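Student cell notebook, November, started 4 pm

Bultley project, cutting task. Vilho Mustonen wants the onion numbers in before the club demo, so the afternoon went on that and the conveyor stayed on the shelf again.

Grip first. Last week's report says the cleaver is "rigidly held" in the black gripper. I don't believe it and said so. Clamping on the spine gives us a narrow contact, and all the load from the cut goes through it as a twist. Pushed sideways on the blade with a block of scrap, power off: it rocks. Not much, but the report has slice thickness to a tenth of a millimeter and I'd like to know where that digit comes from.

Ran the Stovier planner with the speed limit at 50 mm/s. The students had it at 170 and were pleased with how it looked. Looks are fine for a video. At 170 the stop distance in the log is longer than I want with anybody near the board, and the planner still overshoots its lowest waypoint on some runs. Left a note in the config file. Please don't change it back without asking. 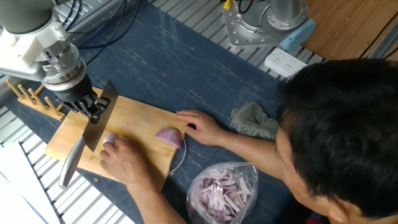
Red onion under the cleaver, one hand flat on the board and the other holding a piece below the blade.

Hands are my main complaint. The task sheet calls this "human-assisted placement", a nice name for fingers under a knife. The Rillport controller has a hold state, but hold is software and I wouldn't bet a thumb on it. Proposal: pieces go down with long tongs or in a pegged fixture, arm parked high, drives disabled. Oksanen fixture drawings are in the shared folder, revision 4, never printed as far as I can tell.

Data. The plan says 500 slices before anyone trains anything. I asked what counts as a slice when the last layer doesn't separate and got three different answers. Until that's written down the success rate means nothing, and I'm not signing the summary page.

To do: torque check on the gripper fingers. Write the slice definition, one sentence. Print the fixture. Ask Vilho whether the demo needs a real blade at all - I think a dull plastic one and a soft block would show the same motion.

Board wash is on the rota, see door.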